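Clearing the Small Stuff: Notes from the November Tidy-Up
By Lorna Moffat

The Wednesday group spent its November session on bedrooms, and on the little things that collect on top of the furniture in them. Several members asked for the notes, so I have written them up. Thanks to Maxine Waaka for keeping the list and to Elspeth Aitken for the use of her dining table afterward.

Most of us agreed that closets are the easier job. You open the door, you pull out what doesn't fit, and you are done by lunch. A flat surface in a bedroom is harder. It catches whatever was in your hand when you walked in, and the pieces are too small and too different from each other to go anywhere in particular. Bags, caps, little boxes and odd bits of plastic all end up side by side.

Alasdair Dunbar's method is to get everything into the middle of the surface first. He leaves the edges bare and doesn't sort anything until the last piece is in the middle. Plastic bags get flattened and tied in a knot so they stop sliding around. Small boxes stay closed until the end.

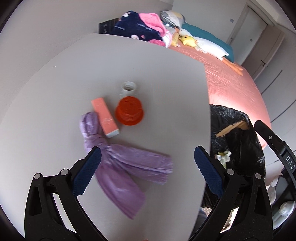 What to Keep and What to Toss

We used three questions. Does it belong to something you still own? Do you know where that thing is right now? Would you walk across the house to put it back? If the answer to any of these is no, it goes.

Caps and lids cause the most trouble. A cap with a threaded inside came off a bottle, and if the bottle is gone there is no job left for it. Isla Moffat kept a jar of them for years and matched 5 in all that time. She has now let the jar go. Check with your local recycler before you put loose caps in the bin, as some will only take them screwed onto a bottle.

Knotted plastic bags are worth keeping if you use them for small wastebaskets. Pick a number and stop there. Mine is 25, and they fit in one drawer.

Set the trash up before you start. A cardboard box with a black trash bag inside does the job well, and you can stand it next to the bed or the dresser and take it along when you move. Tissues, wrappers and old labels go straight in. The box holds its shape, so you can drop things in with one hand.

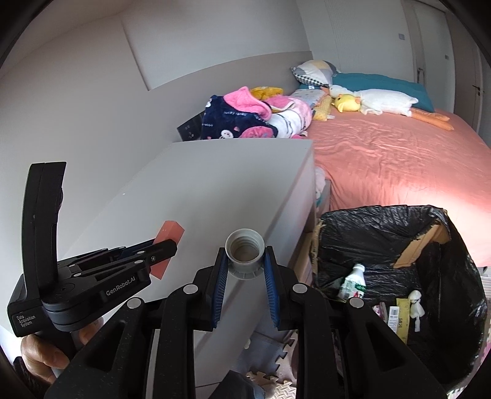 The bed comes last. Blankets can be piled at one end while you work, and plush toys can wait by the pillows. Children should be asked before any toy leaves the room, even the ones that haven't been played with since spring. Maxine's rule is that the child picks which ones stay on the bed and the rest go on a shelf. If the floor has foam mats, lift them and sweep underneath before you put the room back together.

Elspeth timed herself on one chest of drawers, top only, and needed 25 minutes. She says the second one went faster.

The next session covers kitchen drawers. Bring one drawer's worth in a bag or a box, and please leave the knives at home. Isla has the sign-up sheet.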